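Looking after a small arm at home: what I'd skip

Most maintenance lists for these things are padding. Mellico's has 19 steps, and I'd keep 3.

1. Check the base bolts. Margus Ots swears by doing it every week – I do it once in February and once in summer.
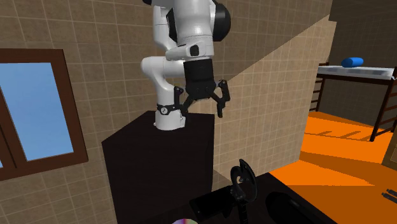 Koppel sells a torque key for this. An ordinary hex key of the right size has done me fine.

2. Wipe the fingers with a barely damp cloth, power off. I don't believe in the special sprays. Then pick up something flat, such as a disc or a phone you don't care about, and see if it slips.

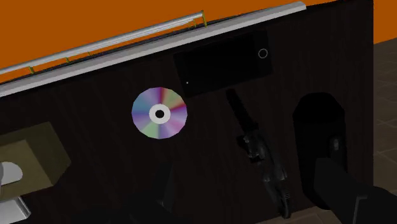
3. Grease? The Sadach booklet says every 2000 hours. Maybe. Listen for grinding first, and leave sealed joints alone.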